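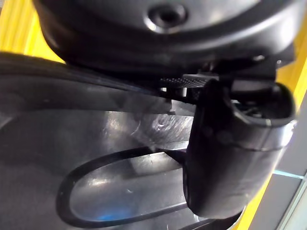

2021-10-30

We finally made it up to Lenddale for the cider weekend, and I have been talking about it ever since we got home! The drive is 38 miles from our door, the last stretch of it on a two-lane road with orchards on both sides, and I made us pull over twice so I could buy apples before we'd even gotten to the cider.

Our first stop was Hidayat Orchard & Cider House, which I'd been meaning to try since spring. They pour in an old packing shed with big sliding doors, and on a cool fall afternoon they leave those open so you can smell the press running out back. The flight is five small glasses for 20 dollars, and they take it off your bill if you buy bottles (we bought bottles). My favorite by a mile was the dry one made from russets. It's sharp at first, then it goes a little nutty, and with a piece of the aged cheddar they sell at the counter it was just wonderful. The cranberry blend was sweeter than I usually like, but my husband finished his and then mine, so there you go.

I asked how much they make, and the answer was 4,000 gallons this season, all from fruit grown on the property. They lost a lot of blossoms to a late frost, so the single-variety bottles are going to run out early. If you want the russet, go soon.

Lunch was at Uvska, the little bakery on the main street. I had heard about the mushroom hand pies and was worried they couldn't live up to it. They did! The crust shatters all over your sweater and the filling has plenty of dill and black pepper. Get there before noon, as the line was out the door when we left. They also do a poppy seed roll that I carried home in my lap and ate for breakfast the next two days.

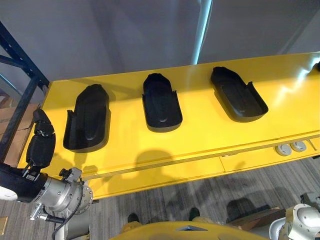

**Do you need a reservation for the tasting room at Hidayat?**

Only for groups of six or more. Everyone else can walk in, and we waited maybe ten minutes for a table by the doors.

After lunch we drove out to Gralar Farm for the perry, which is cider's cousin made from pears. I had only ever had it once before, at a wedding, and it was nothing like this. Theirs is pale and very lightly fizzy, with a flavor like the skin of a ripe pear. Some of the trees are 118 years old and still bearing, and you can walk right out among them with your glass. The ground was muddy from the rain earlier in the week, so wear boots. I did not, and my good suede flats are now my gardening shoes.

We came home with seven bottles, a peck of russets, and a jar of pear butter that is already half gone. I'm using the apples in a pork roast this week with a splash of the dry cider in the pan, and if it comes out well I'll post the recipe. Gralar is opening its barn for mulled perry in November, and we've already picked our day.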